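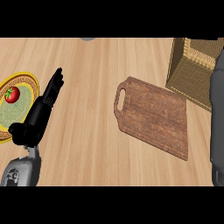

Simulated tabletop with a two-armed robot: a tomato on a patterned plate, a cutting board, and a woven basket.

Plelldale Tabletop Planning Set

README, written and looked after by Osvaldo Costa

Hello, and thank you for downloading this. The folder holds the rendered tabletop episodes, and the budget sheets that go with them, which we put together at Plelldale while deciding what to buy for our kitchen handling bench. We're a small workshop and we spend money slowly, so we wanted a good long look at how two arms share a table before signing anything. Several people have since asked to borrow our working, and it seemed kinder to tidy it up than to keep sending half of it by email.

What is in the folder

episodes/ has 3,000 short rendered episodes of a two-armed robot at a wooden table. The objects are ordinary kitchen things, and their positions change from one episode to the next.
layouts/ has 17 table layouts, drawn to scale, which you can print and tape to a real bench (do try this, it's surprisingly helpful!).
budget/ has 2 spreadsheets, one for a full purchase and one for a staged purchase spread over 6 quarters.
notes/ has my own jottings, which wander a bit, I'm afraid.

How we used it for budgeting

We began with the hands, as they were the line we argued over most. A hand with separate fingers costs more to buy and more to keep going than a plain two-jaw gripper, and for boards and baskets we weren't sure we needed it. Round, soft things like tomatoes were the case for spending more. The staged spreadsheet lets you put fingers on one arm first and price the second later, and that is the road we took in the end.

Next came the table itself. Please measure yours before you ask for quotes. Ours was too shallow for the mounting positions we had in mind, and the new bench, with its fixings and a proper cable tray, went into the budget in December as a late addition I didn't enjoy explaining.

The sheet called Floller covers the arms and hands. Ruggiero is the bench, guarding and wiring. Nestgate is everything that comes afterwards: spare fingertips, servicing, training days and the storage for recordings. If you only have time to read one, make it Nestgate. Our first draft had almost nothing in it.

Known gaps

The episodes are all simulated, so nothing in them should be used to estimate breakages or wear. Lighting is kinder than in our workshop. The budget sheets leave out tax and delivery, and prices are left blank for you to fill in from your own quotes.

Using and changing it

Use it freely inside your own organisation, and please keep this README with the files if you pass them on. Corrections are very welcome, especially to the formulas in the staged sheet, where the servicing row still has to be copied across by hand whenever you add a quarter.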